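Tema 5. De dónde salen los ejemplos
Apuntes de clase - Aprendizaje por demostración

La semana pasada nos quedamos en la pérdida y en por qué el error se acumula cuando la política se sale de lo que ha visto. Hoy toca bajar al barro, que es de donde vienen los datos. Ya sé que a muchos os apetece más hablar de arquitecturas (a mí también me pasaba), pero la práctica del viernes va de esto y luego llegan las prisas.

Empiezo con una cuestión de vocabulario, que en los foros cada uno lo llama de una manera. Para nosotros un episodio es una demostración completa, desde que se da a grabar hasta que se para. Una escena es cómo están colocadas las cosas antes de empezar. Y una tarea es la frase que le damos al operador: "pasa el cubo rojo a la otra cesta", por ejemplo. Una misma escena puede servir para varias tareas, y eso nos va a venir muy bien.

El conjunto que usaremos todo el cuatrimestre se llama Cordero y tiene 3827 episodios. Lo empezamos en el laboratorio de Jurnton con una sola tarea y fue creciendo un poco a lo loco, ya lo veréis en los nombres de las carpetas. Vosotros vais a trabajar con un trozo pequeño, 205 episodios, todos de cubos y cestas. Parece un juego de niños, ¡pero da para mucho más de lo que creéis!

¿Por qué cubos y cestas? Pues porque el agarre es fácil y así podemos fijarnos en lo demás. Con un cubo casi cualquier aproximación razonable vale, así que si la política falla suele ser por haber entendido mal adónde ir, y eso se ve enseguida en el vídeo. La cesta ya tiene más miga: hay un borde que salvar, y si el cubo está pegado a la pared el operador tiene que decidir por qué lado entra. Ahí es donde dos personas hacen cosas distintas y el modelo se queda con la media, que muchas veces es chocar con el borde. 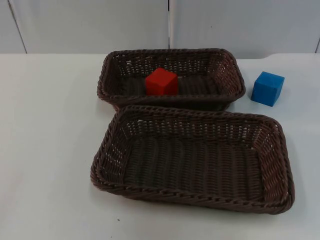

Otra cosa que hay que decidir pronto es cuánto se varía la escena entre un episodio y el siguiente. Mi costumbre es grabar en tandas de 30. Dentro de la tanda muevo los cubos cada vez, y entre tandas muevo también las cestas. El primer año no movíamos las cestas nunca y claro, la política aprendió a soltar siempre en el mismo punto de la mesa, hubiera cesta o no. En validación salía de maravilla (la validación tenía las cestas en el mismo sitio, ejem). Tardamos semanas en darnos cuenta.

Con los colores pasa algo parecido. Si el rojo es siempre el que se coge y el azul siempre el que se queda quieto, el modelo puede ignorar la instrucción entera y acertar igual. Hay que cruzarlo: desde la misma colocación, un episodio con el rojo y otro con el azul, y también alguno en que el cubo sale de una cesta para acabar en la mesa. Apuntadlo en la hoja de tandas antes de grabar, que después no se acuerda nadie.

Sobre la cámara fija: no se toca. En serio, no se toca. Si alguien le da un golpe, se cierra la tanda, se anota y se vuelve a calibrar. Un desplazamiento pequeño apenas se nota mirando los vídeos uno a uno, pero al superponer el primer fotograma de cada episodio canta muchísimo. Esa superposición la hace Uvis, nuestro visor, con la opción "comparar inicios". Tarda un poco en cargar, paciencia.

¿Y los episodios malos? Depende de lo malos que sean. Si el operador falla el agarre, rectifica y termina la tarea, yo me lo quedo, y encantado - es justo lo que la política no ve nunca si solo le damos demostraciones perfectas. Si se para a mitad para preguntar algo, fuera. Y si la tarea acaba bien pero era otra tarea, se corrige la etiqueta y listo.

Para la práctica, por parejas:
Abrid el subconjunto en Uvis y mirad por lo menos 5 episodios enteros, sin acelerar.
Buscad una tanda donde las cestas no se muevan y decid qué atajo podría aprender el modelo con ella.
Proponed una tanda nueva que lo rompa, con la hoja rellena tal como la usaría un operador.
Se entrega por Urker, en la carpeta del tema 5. Un solo fichero por pareja, por favor.

El próximo día vemos cómo repartir entrenamiento y validación por tandas y no por episodios sueltos, y retomamos lo de la media entre operadores.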